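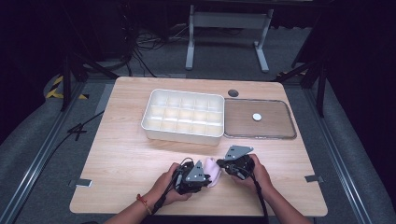
Bancada da célula 4, par de garras manuais com o pano rosa seguro entre as duas, bandeja de 15 divisões e tampa.

Chamado 903
Célula: 4 (bancada de manipulação fina)
Equipamento: par de garras manuais Gukstead, esquerda e direita
Aberto por: Skarphéðinn Þrastardóttir
Data de abertura: 11 de maio de 2024
Prioridade: média
Situação: resolvido, com pendência de peça

Descrição do problema
A garra esquerda perde a leitura de abertura no meio do ciclo. O valor congela por um instante e depois salta para a posição correta. Acontece com mais frequência quando as duas garras trabalham juntas sobre a mesma peça, com o pano entre os dedos. A garra direita não apresenta a falha. O registro da célula mostra o código 961 (tempo de resposta excedido no canal 2) toda vez que a leitura congela.

Verificações feitas antes de abrir o chamado
Reinício do controlador: sem mudança.
Troca do operador: sem mudança.
Recalibração de abertura e fechamento pelo menu de serviço: a falha sumiu durante a manhã e voltou à tarde.
Versão do firmware: a mesma nas duas garras.

Resposta da assistência Godska
Favor inverter os cabos no controlador, esquerda no canal 1 e direita no canal 2, e repetir o ciclo com o pano. Se o 961 continuar no canal 2, o problema está na placa de entrada. Se passar para o canal 1, está na garra ou no cabo dela. Não recalibrar entre um teste e outro, pois a recalibração apaga o histórico de erros. Enviar também uma foto da bancada montada como é usada no dia a dia, com as garras na posição de trabalho.

Retorno da célula
Cabos invertidos. O erro passou para o canal 1, ou seja, acompanhou a garra esquerda. Foto anexada no topo do chamado. O ciclo usado no teste é o de sempre: levar o pano com as duas garras e colocar em uma divisão da bandeja.

Mexendo no cabo com a garra parada, a leitura só oscila quando ele é dobrado perto da saída do corpo. No restante do comprimento não acontece nada.

Resposta da assistência Godska
Pelo relato, é mau contato no conector interno ou condutor partido junto à saída. Procedimento para separar os dois casos:

1. Desligar a célula pela chave geral e esperar o indicador do controlador apagar.
2. Soltar os parafusos da chapa triangular da garra esquerda e guardar a chapa. Ela sai para cima, sem forçar.
3. Abrir a tampa do corpo e conferir se o conector está encaixado até o fim. A trava deve fazer um clique.
4. Medir a continuidade de cada condutor enquanto alguém dobra o cabo devagar na saída.
5. Remontar e apertar os parafusos da chapa em cruz. Chapa torta desloca a referência do suporte e obriga a refazer o alinhamento.

Retorno da célula
Conector bem encaixado, com a trava no lugar. Na medição, o condutor do sinal abre quando o cabo é dobrado para baixo, no sentido do punho. Os demais ficaram estáveis. O alívio de tração estava frouxo e o cabo girava dentro dele.

Foi feito um reparo provisório: cabo cortado antes do trecho danificado, terminais novos crimpados, alívio de tração reapertado. O cabo ficou mais curto, mas ainda alcança o controlador com folga suficiente para o operador trabalhar na borda da bancada. Canais devolvidos à ligação original e calibração refeita nas duas garras.

Teste depois do reparo
Ciclo com pano repetido durante um turno inteiro, sem ocorrência do 961. Leitura de abertura contínua nas duas garras. Feito também o teste de dobra na saída, com a garra ligada, sem oscilação.

Pendências
Cabo de reposição pedido à Imwood, entrega prevista para setembro. Até lá a garra esquerda continua em uso com o cabo reparado.
Incluir o aperto do alívio de tração na lista de manutenção mensal, para as duas garras.
Pedir à Sveinbjörnsson um guia de cabo para prender ao antebraço. O modelo com fecho serve nos dois lados.

Se o 961 voltar antes da troca do cabo, reabrir este mesmo chamado e anexar o histórico de erros sem recalibrar.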